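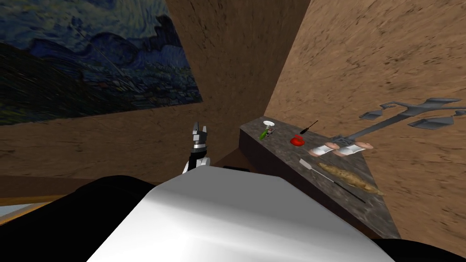
Swirling blues and greens on the wall, with a gray marble counter off to the right.

Clakemgate Picture Library: Your Questions

Can I really borrow a painting?
Yes! You pick one, we wrap it, and you take it home. We have 1000 works on the racks, from small prints to canvases that need two people and a big car, and they all go out on loan.

How long can I keep it?
One loan lasts 62 days. If no one else has asked for the piece you can renew it at the desk or by phone. Plenty of our members renew a favorite right through the winter, and we love that.

What does it cost?
Membership is $30 a year and covers one picture at a time. A second picture adds $20. Students at Ortuño College join free with a current card.

I don't know anything about art. Is that a problem?
Not at all. Come in and wander! Pull out the racks, hold things up to the window, change your mind. If you'd like some company, ask for Olaia Nieto, who is very good at finding a picture for that awkward spot over the stairs. 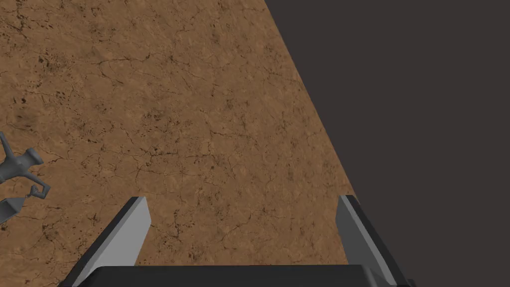

Kadri Mägi wrote to us that she took home a big seascape she wasn't sure about, moved it through three rooms, and ended up renewing it twice. Could she have asked for a trial week first? You can, Kadri, and so can everyone else: tell us when you check out and we'll hold your second choice for seven days.

Will it look right on a dark or rough wall?
Often it looks wonderful. Strong blues can be lovely against brown, and pale drawings do well with a wide mat. Bring a phone picture of your wall and we'll try a few frames with you.
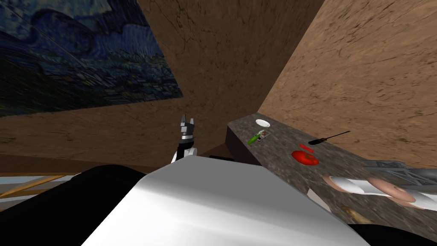

Dark blue brushwork against a mottled tan-brown wall.

How do I hang it?
Every picture goes out with wire on the back and a pair of Flelter hooks. Keep it away from radiators, stoves and direct sun. Renters, ask about the floor easels.

What if it gets damaged?
Call us and please don't try to fix it. Normal wear is covered. For glass, we use the Vedell frame shop on the corner and send you the bill for the pane only.

Can I buy the one I borrowed?
Sometimes. Works with a green dot on the label are for sale by the artist, and we'll happily put you in touch.

Do you take donations?
We do, every March. Email Delali Sarpong with the size and a photo before you bring anything over.

Page updated 2019-05-28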